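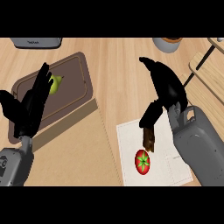 Two-arm setup in the sim, right hand keeps losing its grip on the handle

Posted by Yavuz Kırmızıgül, 17/02/2022

Hi all! I'm building a two-arm kitchen helper in my garage (the real arms are still half in boxes, so for now it all lives in simulation) and I'm stuck on something that should be easy. My scene is a wood tabletop with a cutting board, a pear on the board, a tomato on a sheet of paper, and two arms with black multi-fingered hands. The left hand hovers open over the board and the right one holds a tool by its brown handle, more or less upright above the tomato.

Holding still is fine. As soon as I move the right wrist, though, the handle starts to creep down through the fingers, and after 9 seconds or so it's gone. I've run it 200 times with small changes and it dropped the handle in 186 of them. I already turned friction up as high as the Simeritz settings let me, and that made the handle buzz like an angry bee before it fell — not better! The left hand never gives me trouble, but then it isn't holding anything yet.

Is this a friction thing, a finger force thing, or do I just need a different hand model?

Panganiban

Put friction back where it was, first of all. The buzzing is your time step being too big for stiff contacts. I had the same thing with a screwdriver on my bench build and I lost most of September to it. Cut the step in half, then in half again if you can stand how slow it gets.

Then look at the collision shapes on the fingers. If you imported the hand and let the software wrap each finger in one simple hull, the fingertips may be touching the handle at a single point each, and it will spin and slide no matter how hard you squeeze. Swap in little boxes or capsules for each finger segment. It took me an evening and it was really boring, but my grip went from hopeless to fine.

One more thing to check is the weight of the tool. Mine had come in with a default density and weighed more than the whole hand, lol. Type in a real number from your kitchen scale.

kistow_garage

I'd just weld it. Make a fixed joint between the palm and the handle when the fingers close and delete it when they open. Done in ten minutes.

Truvlow

The weld works for practicing arm paths, I do it too, but Yavuz, if you want this to carry over to the real arms you'll have to fix the contacts at some point. I'd go with Panganiban's list, in that order. Also cap your wrist speed at 80 percent while you test. Mine was jerking at the start of every move and I blamed the fingers for ages.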